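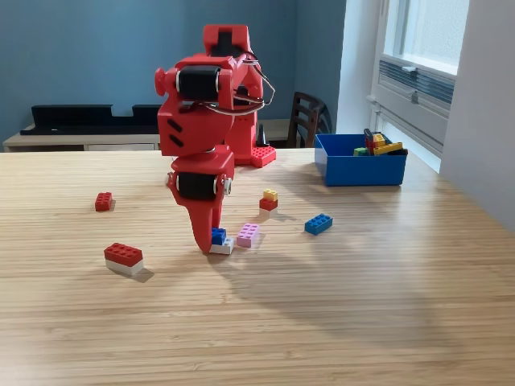

The red arm at the brick table. Club newsletter of the Flaresden Robot Makers.

From the workshop: the arm that let go

Many members asked me at the last meeting why the sorting arm was out of service for most of January. I promised to write it down for the newsletter, so please excuse the length. My English is better on paper than in the noise of the meeting room.

The short version is that the gripper opened when nobody had told it to open. It happened on a Saturday morning, when Imelda Mercado and I were running the usual pick and place program. The arm lifted a brick, turned toward the bin, and halfway there the fingers went wide and the brick flew onto the floor. A brick is a small thing. But two minutes later the whole arm went limp and came down on the table with a loud crack, and Imelda had her hand there ten seconds before, to put a brick back. She was not hurt. I was quite pale, she told me.

We pulled the plug and left it for that day. I think this was the only thing we did right that morning. 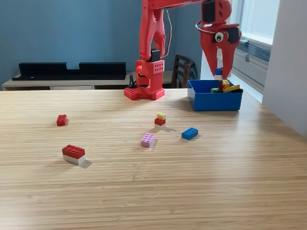
My first suspicion was the gripper servo, and I was wrong about this for two weeks. It is easy to suspect, for the gripper is at the far end of the arm and it is where you see the mistake. When the arm is stretched to the side like this, with a brick between its fingers over the blue bin, the shoulder must carry everything, and the gripper has its own servo adding to the weight. I changed the gripper servo for a new one. The fault came back after 249 cycles. I changed it again for one that Gonzalo Robles lent me from his walking robot, and this time it came back after 7.

Gonzalo then asked me a question which I should have asked myself: does it ever fail with the arm folded in? I looked in the log file. In 3022 recorded moves there was not one fault with the arm close to the column. All of them were with the arm reaching out.

So we stopped looking at the gripper and started to look at the power. All the servos share one supply line. When the arm reaches far, the shoulder takes more current, and if the voltage drops too low for a moment, the small controller board restarts. On restart it sends no position to the servos. First the gripper loses its grip, and if the restart is longer, the shoulder also goes. The supply itself was fine. The trouble was one crimped connector on the supply line, which I made myself last year with the wrong tool. When I pulled at it with two fingers, the wire came out. I have kept it in a jar on my desk.

What we changed:

The connector is new, and Declan Horrocks made it with the correct tool. He also checked the other ones and replaced two that he did not like.

The shoulder servo now has its own supply wires, thicker than before, and the controller board has a separate supply.

After any restart the program waits and does not move until a person presses the green button. Before, it continued by itself with the next move, and I am ashamed of this a little.

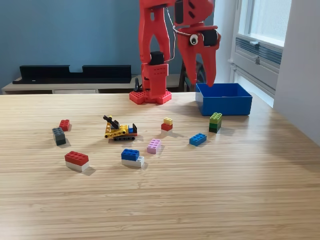
We also have a new rule for hands. While the power is on, no hands go between the column and the bin, also not for one second, also not when the arm is standing still. If a brick has fallen over, you switch off, you put it right, you switch on. Yes, this makes the sessions slower. Joris Visser complained that he spends half his evening at the switch, and he has offered to build a foot pedal so it goes faster. I said yes to the pedal if it cuts the power when you lift your foot, and we are still discussing which way around it should work.

Since the repair the arm has done almost 500 cycles without a fault, most of them with the long reach, and I pulled on the cables several times during the run to be unpleasant to it. I would like to see a longer run before the children's afternoon. Until then, please use the arm only when a second person is in the room, and write every strange movement in the red notebook, also if it seems to be nothing. Two members told me afterward that they had seen the gripper twitch before Christmas. It was not in the notebook.

If you have a robot at home with connectors from the bag I gave out last year, please pull on each one with the power off. Declan will bring the crimping tool to the next meeting and can redo them for you. Bring your own wire if you want a special color, he only has black.

Terence Ashworth has asked if the log files can be shared. They can, write me an email and I will send them.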